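Minutes of the grasp planning and tooling meeting, 13th June

Typed up by me from my scribbles, so if I've put words in your mouth, shout and I'll fix it. Everybody from the Hamley group was in the room, and the Skendham folks dialed in and could hear us fine once we found the right microphone. We started a bit late and skipped the approval of the last minutes – they're still sitting in my drafts folder, sorry, I'll send both sets together.

1. Planner branch

We spent the most time on this one. The new planner branch has been merged into the shared repo and both sites are running it. The good news is that it stopped proposing those awful elbow-up paths that swing past the posts. The bad news is that planning got slower when the target lies flat and close to the table, and we went back and forth for a while on why. My own guess is the collision model. We padded the table slab generously in April after the fingertip scrapes, and now the planner has hardly any room left between the padding and a thin object. Skendham thinks it's the seed order in the IK solver and wants to log it properly before we touch anything.

We agreed to do both. Skendham logs the seeds, I make the table padding a setting in the config file, and we compare. Default padding stays where it is until then. Please don't change it locally and forget (I did this myself last month, so I'm allowed to nag).

2. Perception

The segmentation node from the Oláh package is in and it's so much nicer to work with! Masks come out clean on the chunky toys. Thin and holey things are another story. With the fly swatter it gives us a decent handle, then breaks the mesh head into little islands, and the depth behind the mesh belongs to the table half the time. The grasp sampler then gets a point cloud that looks like confetti.

There was a long chat about whether to fill the holes in the mask or teach the sampler to prefer the handle. I argued for the handle, and I still do, but the handle is so skinny that the three-finger closing pattern needs a different preshape anyway. We left it at this: fill the mask for collision checking, leave it raw for grasp sampling, and see what the scores look like.

The marble pattern on the table came up again too. Those tan veins sometimes get picked up as edges. Somebody suggested a plain mat, and the room groaned, and we're keeping the table as it is. The classifier should cope.

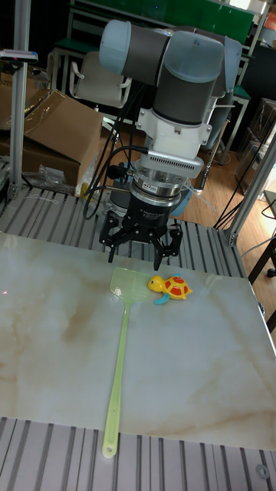 Photo: Hamley group, table camera

The swatter and turtle pair is going into the regression set as a cluttered case. I like it because the head of the swatter is right up beside the turtle, so a planner that opens all three fingers wide over one of them has to think about the other. Skendham asked for the poses to be stored with the scene file, and I said yes without checking how hard that is. It's probably a small change to the exporter.

3. Gripper driver

Two open bugs. The first is the timeout on reconnect, where the driver reports the fingers as open before it has heard anything back from them. We want an "unknown" state in there, and the planner should refuse to move on it. The second is the force-torque reading being zeroed at the wrong moment, after the approach has begun. I'll move the zeroing call to before the approach and add a test for it.

We also talked about whether the driver should live in its own repo. No strong feelings in the room, so it stays put.

4. Grernitz, the replay tool

Grernitz now holds 2,548 recorded attempts, and loading the full list takes over 35 seconds, which drives me up the wall. Skendham has a patch that loads the index first and pulls the point clouds only when you click on one. I tried it during the meeting and it felt great, but the filter box broke, so it's going back for another round.

Naming of the runs is still a mess. We settled on site, then task, then run number, lower case, no spaces. Old runs keep their old names.

5. Things to do

Hamley: padding setting in the config, "unknown" state in the driver, zeroing fix with its test, pose export for the scene file.
Skendham: seed logging, Grernitz patch with a working filter box, raw and filled mask comparison.
Me: both sets of minutes, and a page on the wiki about the run names.

6. Any other business

The camera calibration script prints its result in meters at one site and millimeters at the other. We're going with meters everywhere. Whoever opens that file next, please fix the label on the plot while you're in there.

Next meeting is in two weeks, same link. Send me agenda items before then, please, even half-baked ones.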